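仿真厨房工位的调整记录

上个月接手了一套仿真厨房工位,原来由 Svetozár Bednárik 维护,他换组之后放了一阵没人动。我这边要在里面跑吊柜取放的任务,打开第一天就发现好几处不对,前后修了两周多。写下来主要给自己备查,也给后面接手的人看。

先说工位的构成。一台白色的多关节机械臂,一段台面,台面上方是带门的吊柜,旁边有灶台。场景文件内部叫 Stelance,控制部分走我们自己的 Tichý 模块。硬件那边 Corina Holzer 在管实机,我只管仿真,两边的关节零位约定要对得上,不然仿真里调好的轨迹拿过去就得重来。

第一个问题是基座。加载以后机械臂看起来站得好好的,一发运动指令就轻微抖,停下来也不完全静止。一开始以为是控制器增益太高,降了一半,抖得慢了,但还在。后来把基座的碰撞体单独显示出来,才看到它和下面的支撑面有一点点穿插,求解器每一步都在往外推。把基座抬高 2 毫米,抖动消失,增益再调回原值。这个问题我查了一个下午,改动只有一行。

第二个问题是零位。Bednárik 留下的配置里,肘部关节的零位偏移还是旧版的,和 Corina 那边十月份重新标定后的表不一致。查法很笨:让每个关节单独回零,读出末端位姿,和实机的记录一个个对。前两个关节没问题,到肘部就差出去了。我把偏移表整个换成新的,旧表改名留在同一个目录下,没有删。以后谁再改标定,请同时改仿真这份,文件头里写上是谁改的。

第三个问题花的时间最多,就是吊柜的门。门是绕侧边竖轴转的,原来铰链的阻尼设得很小,夹爪稍微碰一下把手,门就自己甩开,撞到限位再弹回来,弹回来的时候正好打在手腕上。仿真里打一下没什么损失,可是任务数据就废了。我把阻尼逐步往上加,每加一档跑一遍开门动作,加到门松手后能停在原地为止。再往上加就拉不动了,夹爪会从把手上滑脱。限位处的弹性也一并关掉。

门的碰撞体也重做过。原来是一整块,把手和门板之间的空隙被填实了,夹爪的指头伸不进去。现在把手单独一个碰撞体,支撑柱各自一个,中间留空。改完以后计算量略有增加,可以接受。

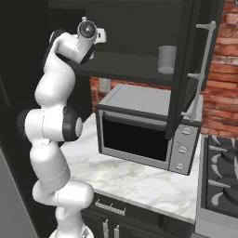

末端靠近吊柜,柜门已开,杯子在隔板上。

这个姿态是我现在用来做检查的固定姿态之一。末端贴着柜体下沿,离门和柜板都近,手腕和肘部同时受限,哪里偏了最容易在这里暴露。每次改完配置,我先让手臂到这个位置停 10 秒,看关节力矩曲线是不是平的。曲线有毛刺,多半是某个碰撞体又碰上了;曲线平但是数值偏,就回去查零位和连杆质量。

杯子的参数也动过。它是个直筒的小件,原来质量给得太轻,夹爪一合就弹走。我按实物称的重量填进去,摩擦系数参考了 Danica Kratochvíl 以前做夹取时用的数,试下来能稳住。杯子在隔板上的初始高度也要注意,放得太低会陷进隔板,放得太高加载时会掉一下再滚走。现在的做法是加载后先空跑几步,等它落稳再开始记录。

台面上那台烤箱一类的电器,旋钮和门本来都是可动的。我的任务用不到,全部锁死了,省掉一些计算,也避免手臂擦到旋钮以后状态变掉。要用的人把配置里对应的几项打开就行,关节定义都还在。吊柜门打开以后会挡在它前面一部分,从我常用的视角看过去,最上面的旋钮附近比较难看清,调这块的时候建议换个视角。

夹爪这一项说得细一点。Bednárik 的配置里夹爪是位置控制,合到指定宽度为止,东西夹住了它还在使劲往里压,接触力能一直涨到上限。改成了带力限的闭合,碰到东西就停在设定的力上。力限设小了杯子往下滑,设大了接触点又开始抖,反复试了几轮才定下来。Pascal Eichhorn 建议把指尖的接触面从网格换成简单的长方体,我照做了,接触点数量少了很多,抖动也跟着轻了。看上去指尖和模型对不太齐,但不影响取放。

修完之后做了一次长时间测试,从 4 月初开始断断续续地跑,开门、取杯、放回、关门算一轮,一共跑了 3,000 轮。失败的有 14 轮,我把日志一条条看过。多数是取杯时接近角度太斜,指尖先碰到了杯口。剩下几轮是关门的时候门没有到底,留了一条缝,下一轮开始时检测程序判成门开着,直接报错退出。前一种要改轨迹规划,归 Surachet Somboon 那边,我把对应的初始位姿发给他了。后一种我在每轮结束处加了一次门角度检查,没关严就再推一下,目前没有再出现。

日常维护现在固定下来几件事。改任何参数之前先存一份当前配置,文件名带日期。仿真引擎升级以后不要直接跑任务,先过一遍固定姿态检查,上次升级接触求解的默认参数变了,没有提示,我是看到力矩曲线不对才去翻更新说明的。随机种子写进日志,出了问题才能重放。显示用的模型和碰撞用的模型分开放,有人曾经为了画面好看换了一版柜门的外观网格,顺手把碰撞网格也覆盖了,把手那里的空隙又没了。

还有一件没做完的。实机那边的手腕线缆会限制最后一个关节的转角,仿真里没有线缆,关节可以转满。现在只是在软件里把角度范围收窄,范围是照着 Corina 给的数填的,没有把线缆拉扯的力算进去。靠近吊柜这种手腕要翻过来的姿态,两边会有差别,差多少还没有测。等实机空出来以后再做,到时候把结果补在这篇后面。

配置文件和检查脚本都放在组里的共享目录,文件夹名是 Zarner,里面有一个说明文本,先看那个。

2024年4月10日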